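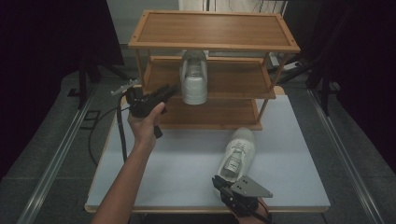

November 8, 2019

Budget notes for next year's gripper order, plus whatever is left of the shelf task money. Writing it down before the weekend so I don't redo all this Monday.

**Where we are**

- Equipment line: 3000 left. Has to be comitted before the year closes or it goes back in the pot.
- Spent since September: 877, mostly cables, spare jaw pads and the second table top.
- Nothing owed to Plidcombe any more, last invoice cleared.

**Shoe task – what it needs**

Hand-held pair is OK for this. Sneakers onto the rack, one at a time, middle shelf and then the others. Middle shelf is the hard one, not much height to get in under the top panel with the jaws and the plate both. If we want a narrower jaw that's a part to buy, not a new gripper. Ask Drirnix if they sell the jaws separately. Their price sheet only lists the full set.

Want more kinds of shoe. White sneakers only is too thin. Thrift store for boots, sandals, something with a stiff heel, a kid's size. Put down 50 for that and stop arguing about it.

Second rack? Same one again is cheap but doesn't teach us anything new. Would rather get a metal one or one with slanted shelves. Measure table depth first!! Last time we bought the bin before measuring and it's still in the hallway.

**Quotes so far**

| Item | From | Price | Notes |
|---|---|---|---|
| Spare gripper, handheld | Drirnix | 341 | cable included, lead time not given |
| Spare gripper, handheld | Ditbridge | waiting | said end of the week, nothing yet |
| Small arm, rental | Dixit | waiting | monthly, wants a deposit |
| Longer cables | Plidcombe | waiting | asked for right-angle plugs |

Drirnix price is fine. One spare for sure, two if Ditbridge comes in high or never answers. When a gripper goes down both hands stop, so a spare on the shelf is worth more than a discount.

**Cables**

Most of our lost time is cables. They hang off the side of the table and somebody's foot or chair finds them. Options:

1. Longer cable plus a hook on the table edge
2. Overhead line, like the other room has
3. Wireless version – asked Drirnix, they said "planned". Not budgeting for planned.

Going with 1 for now. Overhead needs a bracket and someone from facilities to sign the form, and that took forever the last time. Put 2 on the spring list.

**Arm: rent or buy**

Can't buy an arm out of this line, not a decent one. Rental from Dixit would get us maybe a couple of months, enough to see if what we collect by hand carries over to the real thing. Things to ask them:

- does the deposit count toward purchase later
- who pays shipping back
- can our plates bolt on or do we need an adapter (adapter = another part, another quote, another two weeks)
- insurance?? ours might not cover rented gear, check

Also where does it go. The rails on the floor are in the way of a heavy base unless we shift the table over. Draw it on paper before anyone signs anything. Power too – don't want the arm sharing a strip with everything else. Ask for its own outlet, probaly another form.

**Leaning towards**

One spare gripper from Drirnix, cables from Plidcombe, the shoe money, and hold the rest for the Dixit deposit. If the deposit is too much then second spare and the narrow jaws instead. Don't spend it on a camera, we have enough cameras.

**To do**

- [ ] chase Ditbridge, by phone this time
- [ ] Drirnix: jaws alone? lead time in writing
- [ ] Dixit: the list above
- [ ] measure table depth, and gap between rack shelves
- [ ] find the order form, the new one, the old one gets bounced
- [x] cancel the duplicate cable order

Open question for whoever reads this: do we still need the wide jaws at all? They haven't come out of the drawer since the towel task. If not I'd drop them from the spares list and order pads for the ones we use.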